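About Willura

Willura is an engineering company in Surnimthorpe. We develop and validate thermal management systems for electric vehicles: coolant plates, chiller circuits, valve blocks and the control software that runs them. Our customers are vehicle manufacturers that build in small and medium volumes, and suppliers that need a second source of test data before a part is released.

The company was founded by Consuelo Villanueva, who had worked on radiator and intercooler packaging for commercial vehicles before moving to battery cooling. She remains the managing director and signs off all validation reports. The first contract was a leak investigation on a prototype coupe. The fault was traced to a quick connector that lost sealing force after repeated thermal cycling, and the test procedure written for that job is still in use, now in its third issue.

What we do

Most projects fall under one of the headings listed on our Services page, but the work overlaps. A customer who comes to us for a pressure drop measurement often needs the pump map checked as well, and a change to the pump map usually means a change to the control strategy.

Component design covers cold plates, manifolds and brackets. We supply drawings, tolerance studies and a design failure mode analysis. Plates are designed for brazing or friction stir welding, depending on volume and on the equipment available to the customer's supplier.

System simulation is done with one-dimensional models of the full coolant circuit. The models are correlated against rig data before they are used for any decision on part sizing. Uncorrelated results are marked as such in our reports and are issued only on request. 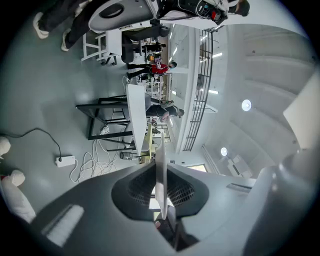
Validation testing includes thermal cycling, pressure pulsation, vibration, burst and long-term coolant compatibility. Standard coolant loops run to 60 liters per minute. Test plans are agreed in writing before parts are mounted, and any departure from the plan is recorded with the time, the reason and the name of the engineer who approved it.

Control software is developed for customers who do not have their own team. We write the pump, valve and chiller logic, supply it as a documented module and support integration into the vehicle controller. We do not write battery management software and do not plan to.

The Clinow rig

Clinow is our main test rig and was designed in-house. It reproduces the complete cooling circuit of a vehicle, with heat input from electric heaters in place of the cells and drive unit. The circuit has three temperature-controlled loops, which can be run separately or joined through a valve block of the customer's choice.

The rig logs 200 channels. Flow sensors are calibrated before and after each test campaign, and both sets of calibration values appear in the report appendix. Where the two sets differ by more than the stated limit, the campaign is repeated at our cost.

Clinow went through a major rebuild in which the original heater bank was replaced and the pipework was rerouted to shorten the return line. Results taken before the rebuild can be compared with current results, provided that the correction described in our technical note on return line losses is applied. The note is available to existing customers through their project engineer.

Evangelista program

Evangelista is our name for the internal program on low-conductivity coolants. Fluids of this type reduce the risk of a short circuit after a leak, but they place different demands on seals, pumps and filters. The program started as a soak test of sealing materials and has since been extended to pump bearings and ion exchange cartridges.

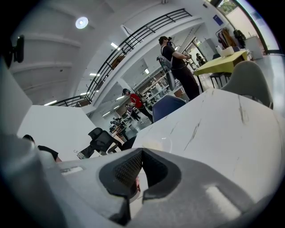
Willura, Surnimthorpe.

Results from the program are released in summary form each February. The summary lists the materials tested, the soak conditions and the change in hardness and volume. Product names of seal suppliers are removed unless the supplier has agreed to be named. Customers with a current framework agreement receive the full data set.

How we work

Each project has one project engineer, who is the contact for the customer from quotation to final report. The project engineer attends all test starts. Meetings are held at fixed points in the schedule and minutes are issued within 3 working days.

Quotations are fixed price where the scope is defined. For fault investigations, where it is not, we quote a first stage with a set number of hours and report before any further stage is ordered. Parts received for test are logged on arrival and stored for the period stated in the contract, after which they are returned or scrapped on written instruction.

Raw data belongs to the customer. It is delivered in an open format along with the channel list, sensor serial numbers and the processing scripts used for the plots in the report.

People

Willura employs 15 people. The majority are mechanical and test engineers; the others work in software, purchasing and administration. Test technicians take part in design reviews for any part that will be run on the rig, and their comments on mounting and access are recorded in the review form.

We take one student placement per year. The placement covers rig operation, instrumentation and report writing, and ends with a small project chosen by the student. Applications for the next placement close on 21st October. A cover letter and a list of completed courses are required. Samples of written lab work may be attached.

Visiting us

Visits are by appointment. Delivery vehicles should use the rear gate and quote the project number at the intercom. Customers bringing complete vehicles should contact their project engineer in advance to confirm ground clearance, state of charge and the type of coolant in the system. Vehicles with a known high-voltage fault are accepted only after the isolation form has been completed and returned.

Full directions, the delivery form and the isolation form are on the Contact page.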